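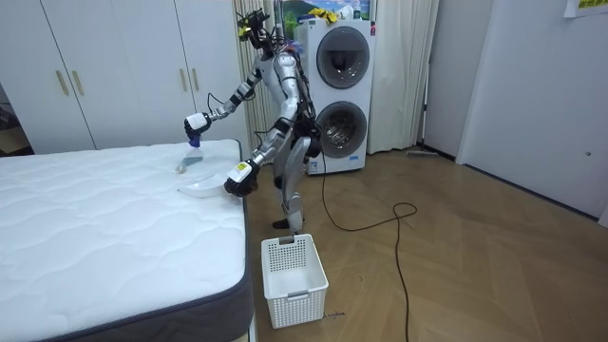 Sold a whine in a plastic box

Every year, when the evenings get long enough to eat outside, the gadgets come back into the shops. They hang by the till in the garden centre and fill a whole bay in the camping shop: clips, bands, plugs, lanterns and little humming boxes, all promising to keep the midges and mosquitoes off you without your having to put anything on your skin. I have bought more of them than I like to admit. I'm now of the view that most of them shouldn't be on sale with the words "insect repellent" on the front.

My doubts started with a clip-on thing called the Kairys. It is a bit bigger than a matchbox, it takes two button batteries, and according to the packet it sends out a sound too high for people to hear which female mosquitoes cannot bear. I wore it on my belt for a week by a loch in the west of Scotland. I was bitten on the belt side and the other side. I was bitten on the hand I was using to check that the light was on.

One person's holiday proves very little, I know. I might have been bitten even more without it. But the idea behind these clips has been tested properly, many times and over many years, with people putting their arms into cages of hungry mosquitoes with the device on and with it off. The results are about as dull as results can be. The insects carry on biting. The story on the packet, that the noise copies a male mosquito and that females who have already mated will flee from it, has been going round for decades and has very little holding it up. And what I had by the loch was mainly midges, which are a different creature altogether. The packet had a picture of one on it all the same.

The usual answer is that it does no harm. If somebody wants to spend their money on a box that whines, and it makes them feel better, why spoil it for them? On a Scottish campsite I can nearly accept that. A midge bite is a miserable thing but it goes away. What bothers me is that the same clip is in the airport shop, next to the neck pillows, being bought by people on their way to places where mosquitoes carry malaria or dengue. Somebody who thinks they are protected will stay out on the terrace in short sleeves at dusk. They will leave the spray in the suitcase, where it can't leak on anything. The harm is in what the gadget replaces.

Wristbands are the next shelf along, and I think they are worse, for the reason that they sound more sensible. The Dinetti band is soaked in citronella and a couple of other plant oils, and citronella does put mosquitoes off for a while if you spread enough of it over you. What a band does is protect a wrist, or some of one. Mosquitoes don't take one sniff from across the garden and go home. They will land on a bare ankle while the scented wrist is lying on the table a yard away. The Dinetti packet says "up to 285 hours", and I would love to know how anyone arrived at that. Up to is doing a great deal of work there. It tells you that the smell may last, in the foil, in a drawer. It tells you nothing at all about ankles.

Parents buy these for small children, and I understand why. Nobody enjoys putting strong-smelling lotion on a wriggling three-year-old. The word "natural" is printed in green and there is a cartoon frog. But natural isn't a measure of anything. Plant oils can bring up a rash as well as any other chemical can, and some of them shouldn't go on very young children at all, which you will find in grey type under the frog if you have good eyes.

Then there are the lamps. I had an Astex lantern in the garden for two summers, the sort with a blue light and an electric grid that goes crack when something flies into it. It was very satisfying. I used to sit there with a beer counting the cracks as victories. One morning I tipped the tray out on to a sheet of newspaper and went through it with a magnifying glass, which is the kind of evening out I can recommend to any owner of one of these things, except that it needs daylight. Moths, mainly. Small beetles, lacewings, a lot of harmless little flies. I found one thing that might have been a mosquito. The ones that bite us are looking for breath and skin and warmth, and they are not very interested in a blue light when there is a person sitting beside it. I'd been paying for the electricity to kill the creatures that weren't bothering me, and some of those were on my side against the greenfly.

I looked up the Astex before I got rid of it. It had 1,024 customer reviews on the site I bought it from and nearly all of them were glowing. I don't think they were fakes, or not many of them. I think they were written by people like me, who had heard the cracks. A review posted the day after something arrives tells you that it switched on. Very few people sit out one night with the lamp and another without it, at the same hour, in the same weather, and count their bites. Wind alone would wreck the comparison. Midges are hopeless fliers and a slight breeze clears them, so any gadget tried out on a breezy evening will look like a miracle.

I'm told I should be just as hard on the sprays, and I've tried to be. They are unpleasant. The strong ones can damage plastic, and I have a watch face to show for it. They wear off sooner than you want, sweat takes them off faster, and if you miss a patch that's where you'll be bitten. But when repellents with DEET or icaridin in them are tried on real arms against real insects, they work, and the difference is large enough that you don't need to squint at a graph. The lemon eucalyptus one holds up reasonably well too, which ought to please the people who want something from a plant. (It is a particular extract, by the way. The essential oil with nearly the same name is a different product and doesn't do the same job.) A label that gives you the ingredient and the strength can be checked. A label that gives you a cartoon frog can't.

The outdoor shop in Feltham where I buy my gas canisters sells all of it from the one rack, clips and bands and sprays together, under a single sign saying "Bite Protection". I asked at the counter which was best and was told it was down to personal preference. I don't blame the staff for that. It's what the rack says. But it isn't down to preference, any more than it is with bicycle brakes.

So I'd like the rule to be a plain one. If a thing is sold as a repellent, the maker should have to print on the front what happened when it was tried on people, for how many hours and against which insect. If it has never been tried, say so in letters of the same size. I suspect the rack would be a good deal shorter by the following June.

In the meantime I take a bottle of the smelly stuff, a head net that makes me look ridiculous, and long socks. The Kairys is in the kitchen drawer with its batteries taken out. They fit the bathroom scales.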